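Spending the Nitadeo money

11 April 2024

I have been promising a post on the equipment budget since January, and Flora Niven has stopped asking me when it's coming (which is worse than being asked!), so I've made a pot of coffee and here we go.

When we sat down to plan the year at Hindton, I wanted an arm. I'll admit it. I had the Crichton catalog open on the kitchen table for most of the winter, and I could have told you the reach and payload of every model in it. Then Ayane Miyazaki, who is much better with a spreadsheet than I am, added up everything the arm would need before it did a single useful thing: the mount, the controller, the spare fingers, the service plan, the shipping. We closed the catalog and had some soup.

So the plan changed. We put the money into hand-held grippers first, 2 pairs from Pusico, and pushed the arm to next year. The bill came to $507 for the extras alone, by which I mean cables, printed markers, spare jaw pads and a box of screws I am still finding in my coat pockets. I had set aside $100 for all of that. Please learn from me and give your small parts a line of their own, and a generous one.

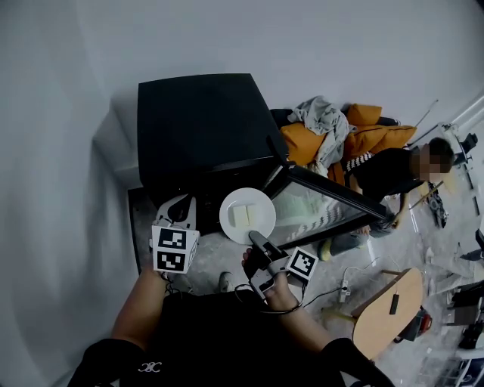 Consumables were the other thing I forgot to budget for, and they creep up on you week after week. We like to practice on everyday kitchen things, and those get used up. A plate with one pale yellow square in two halves, a gripper on either side of it, doesn't look like much of an expense, but multiply it by a season of sessions and you have a real number. Ayane has given it its own column now, under "groceries," and I've been told to keep the receipts.

Next on the list are 4 more cables, longer ones, and a second set of markers. Flora wants a proper storage case too, and I've asked her to send me a price before the end of the month. If any of you have bought one you liked, do leave me a note in the comments.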